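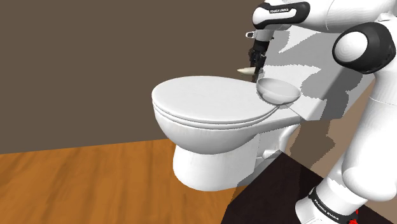 March
By the Molambridge Manipulation Group

4.2 Comparing controllers on the bathroom task

We ran the two controllers against each other in simulation before touching any hardware. Same arm model, same gripper model, same start poses. The only thing swapped was the controller: Arkel (joint-space, impedance) and Tresteo (Cartesian, with a null-space term for the elbow). Each got 1000 episodes. Seeds were shared, so episode 123 for Arkel starts from the same layout as episode 123 for Tresteo.

Figure 4. Simulated bathroom task. Franka arm with black gripper holding a pale tapered object over the rear edge of the closed toilet lid; semi-transparent gray bowl below and to the right of the fingers.

The goal is simple to state. Pick the object, carry it to the bowl, let go with the object inside the rim. An episode ends on release or at 60 seconds, whichever comes first. We count a drop on the lid or the floor as a failure, even if the object later rolls into the bowl (this did happen, mostly with Tresteo).

Arkel was slower and steadier. Its path to the bowl swings wide and the elbow stays high, and on layouts with the tank close to the goal this paid off. Tresteo takes the short line. Quick when it works. When the target was near the tank the null-space term and the collision margin fought each other and the wrist would start to hunt back and forth a few millimeters, sometimes until timeout. Lowering the null-space gain got rid of the hunting but then the elbow sagged on long reaches. We did not find one gain that was good for both and left it at the default for all the runs reported in this section.

Grasping was less of a problem than we expected. A tapered object wants to squeeze out toward its thin end, so we had planned on a lot of early slips. Most slips came later, during the turn of the wrist, and both controllers had them. Grip force was held fixed through the whole episode. A force ramp before the turn would be the obvious thing to try; not done here.

Release height mattered more then the choice of controller. Low releases hit the rim with the fingertips and pushed the bowl. High releases bounced. We tested 2 heights and kept the lower one for the main comparison, with the fingers opened at half speed.

A note on contact. The bowl is light and its friction with the surface under it is a guess, taken from the El Ouafi asset set without changes. Real ceramics may be kinder or worse. Any result that depends on the bowl staying put should be read with that in mind, and we have marked those rows in the table in the appendix.

4.3 Camera placement

Both controllers used the same pose estimates, from a fixed camera. A wrist camera was tried in a short side run. It loses the bowl rim during the last part of the approach, when the held object gets in the way, and the estimate freezes at the last good value. Arkel tolerates this since it is moving slowly by then. Tresteo tends to overshoot. We went back to the fixed view for everthing else and did not tune further.

This site uses cookies to remember your reading settings. Accept | Manage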